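"I thought they were going to ask me to train my replacement"

Idrisa Urio ran the dish room and the prep counters at Studow for long enough to train most of the people who work there now. These days Urio spends half of each shift at a desk upstairs, watching a robot arm try the same kitchen jobs on a screen.

Studow makes meals for offices and clinics and employs 60 people in its main kitchen. The company began testing automation in January with Guo, the supplier of the arm. Before the arm goes near a real counter, every job is tried in a simulated kitchen, and someone who knows the work has to say whether a run is any good. That became Urio's job.

"I thought they were going to ask me to train my replacement, and I said so in the first meeting," Urio says. "They told me no one in the kitchen would be let go during the test. I asked for that in writing. It took a while, but we got it."

The jobs are small ones. Pick up a board. Clear a sink. Put a dish back where the next person will look for it. Urio goes through the runs and marks each one as a pass or a fail, with a note. 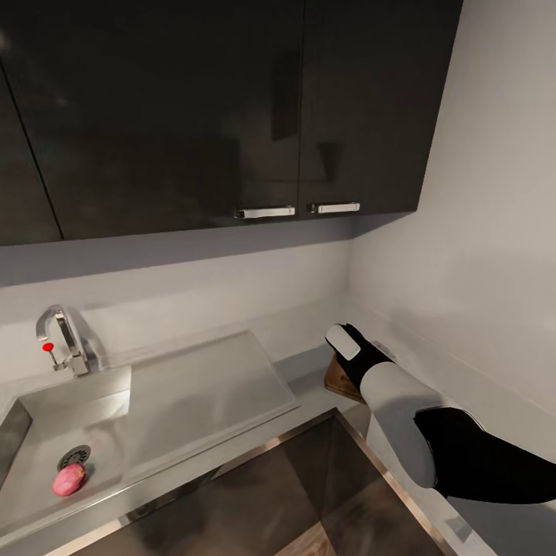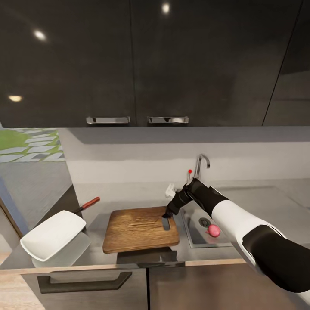
ESTOSTHORPE, 6/19/22

We met in the break room, between the lunch cleanup and the evening prep. Urio had brought a laptop with the week's runs and a printed list of complaints from the floor.

So far there have been 1,756 runs, and Urio has failed 431 of them. Some of those were easy calls. Others led to arguments with the engineers.

"They would say the board was moved, so the job was done," Urio says. "I would say, look how it was picked up. There's a handle hole in the board. Use it. If you grab a board any old way beside a sink, sooner or later you knock something in. A new hire hears that from me on the first morning."

The engineers now ask before they write a task. Urio has told them which side of a sink people stack on, and why a knife should never be left where a dish can hide it. None of it was written down before. Urio thinks it should have been years ago, robot or no robot.

"We had people learning by getting yelled at," Urio says. "Now there's a sheet. The new people like the sheet."

The change has been harder in other ways. With Urio upstairs for half the shift, the prep counters are often one person short, and the hours were not filled until the staff raised it. Two people from the Flerkbridge kitchen now cover the gap. They get travel pay, which was also not part of the first plan.

Pay is still being discussed. Urio got a raise for the desk work. The people who answer questions about their own jobs, sometimes for an hour at a time, did not.

"That's not fair and I've told management," Urio says. "If the arm learns from what the dish room knows, then the dish room should get something."

I asked what would happen if the test goes well. Studow has said it would put the first arm on late cleanup, the shift it has the most trouble filling. Urio would like to see that, within limits.

"Late cleanup is bad for your back and it's bad for your family. If a machine takes some of it, fine. But some people want those hours – they have kids at home in the day, or another job. You have to ask them first."

Does the desk work suit someone who spent so long on the floor?

"My feet like it," Urio says. "I miss the talking. Up here it's me and the screen, and I still go down at four to help with the trays."

The test runs through the end of the year. Staff at both kitchens will meet with management before any decision on buying the arm, and Urio has asked for the pass and fail notes to be posted in the break room before then.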